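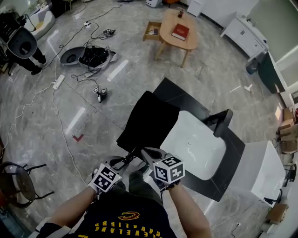 When does the Pearce night bus start, and what will it cost?
The first bus leaves Uster Street at 11.44 pm on the last Friday of the month, and the fare stays at 2 dollars.

Home | News | Routes | Fares | Contact

19th April
By Clem Mahuika, Plakari Transit

Plakari Transit is pleased to announce a new night service between Pearce and the Timitz neighbourhood. Route 181 will run every Friday and Saturday, with two buses in each direction. It was approved in March, after many shift workers asked us for a later ride home.

The bus will stop at the hospital, the community centre and the theatre - the library stop is closed until the kerb is repaired. Passengers can pay by card or with coins. Bicycles are carried on the front rack at no extra charge.

Media contact: Clem Mahuika, Plakari Transit | © Plakari Transit | Back to top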